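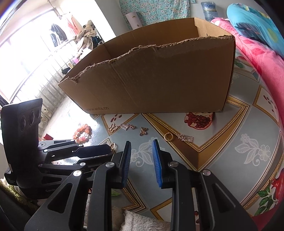

Stanberg

11/14/19 — gripper build, bench notes

Small metal charms + rings on the patterned cloth, box with the torn rim at the back. Blue ribbed pads on both fingers. Plan: get a clean pinch on thin flat stuff, then beads, then see if the two-gripper thing is worth the trouble.

Linkage play is better than in October. Replaced the pivot pins, 2 washers each side, no more wobble at the tips. Squeeze still feels stiff near closed. Lubed it, no big change. Might be the return spring (Skavska kit one, too strong I think). Try the softer one next.

Flat ring is the hard case. Pads want to slide over it, so come in low and tilt a bit before closing. Butterflys easier, the wings give you an edge.

Beads: pick up by the middle of the strand, ends swing like crazy.
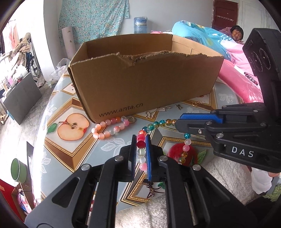
Slow down on the lift and wait for the swing to die before moving sideways. Second gripper helps but the cameras on top get in each others way if both come in steep. Keep one low — come from the side.

Logging: 622 clips on the card so far, 319 from the left unit. Timestamps on the two units drift apart, about 40 ms by the end of a long run. Sync script from the Paltireck folder fixes it but you have to run it before renaming anything!! Lost an hour to that.

Window side is blowing out the exposure on the left. Lock exposure before starting, dont trust auto.

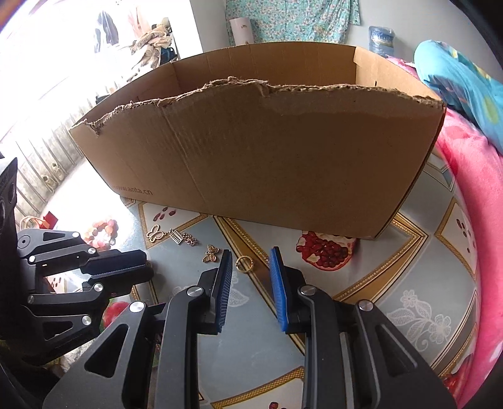 TO DO

— softer return spring, both units
— print 2 more pad backings, the Sjögren file, not the old one
— lock exposure in the config
— label the cards
— redo flat ring w/ pads tilted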